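Benchtop resealing: penetrating sealer or topical?
Surfaces and Finishes > Stone and stone-look

tarnbrook
Posted 7:40 am
Dark grey top with pale veining, bought through Allby as an offcut. Supplier's sheet says Ginov 300 penetrating sealer, two coats, 9 hours between. The installer wants a topical acrylic on top for colour. Any reason to do both?

mulga_flat
Posted 8:15 am
Don't do both. Acrylic over a penetrating sealer bonds poorly and peels at the front edge first. Pick one.

kerfline
Posted 8:52 am
Disagree in part. It depends on cure time. I leave the penetrating coat 50 hours, wipe with metho, then apply the topical. No peeling on mine after two winters.

mulga_flat
Posted 9:04 am
Two winters in a dry room is not much of a test. Is yours near a sink?

kerfline
Posted 9:11 am
No sink. Fair point.

ostler314
Posted 11:30 am
Before buying anything, do a water drop test. If the drop hasn't darkened the surface in 15 minutes, it may be sealed already, or it may be a printed or engineered top that won't take a penetrating sealer at all. Marble pattern doesn't mean marble. Ours is dark grey with the pale veins too and I left it unsealed.
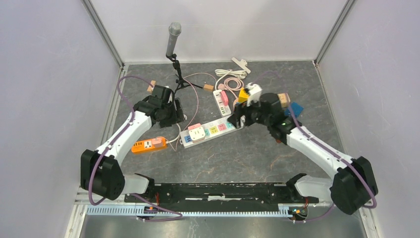

tarnbrook
Posted 12:26 pm
Re: drop test
No darkening at 15 minutes, front or back. Will ask Allby what the offcut is before opening the tin.

mulga_flat
Posted 12:40 pm
Try the underside as well. Montoya tops have a batch label there.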